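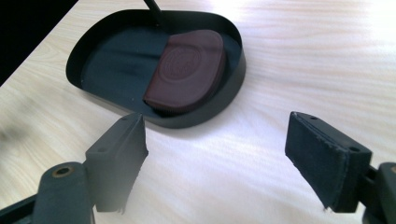 The leather case in the tray, right-hand side.

The tray has been on the table since August, and it has changed how much time I lose in the mornings. Before that, small items went wherever there was a flat surface. Keys ended up on the bookcase, earphones in a coat, coins in a soup bowl. I am not a tidy person by temperament, so the system had to work without effort.

Requirements were as follows. It had to be shallow enough to see everything from standing height. It had to have a rim, so that round things stay put. It had to be dark, as a pale tray shows every mark from keys. I looked at a Sokero tray first, which was the right depth but square, with corners that collected crumbs. The Nevska was glazed and far too slippery. This one is oval, with a low upright rim and a matt floor, and a cloth goes round the inside in one pass.

The case is the half-circle sort, dark reddish-brown leather with a round logo pressed into the top. The stitching follows the edge and has held up well. I keep coins in it, plus a spare door key. Half-circle cases waste a little space in a pocket compared with a flat wallet, but they open wide and you can see what you have. A conditioner once every few months is enough. I use the Prelano one, applied thinly and left overnight before buffing. Too much of it makes the surface tacky and it picks up lint.

Placement took a few attempts. With the case on the left I kept dropping keys on top of it, which scratched the leather. It now goes on the right, flat, and the left half is for whatever comes out of my pockets at night – keys, travel card, receipts. Receipts are cleared on Sundays. Anything that doesn't fit goes back where it came from.

Benjamín Mansilla asked whether a hook by the door would do the same job. For keys, yes. It does nothing for coins or cards, and my hallway wall is plasterboard that has already lost one hook and a fair amount of paint.

The table itself is pale wood and marks easily, so I lift the tray to clean under it and don't slide it. Wax is due again before summer. I have a tin of the Figueroa left over from the shelves and will try a patch on the underside first.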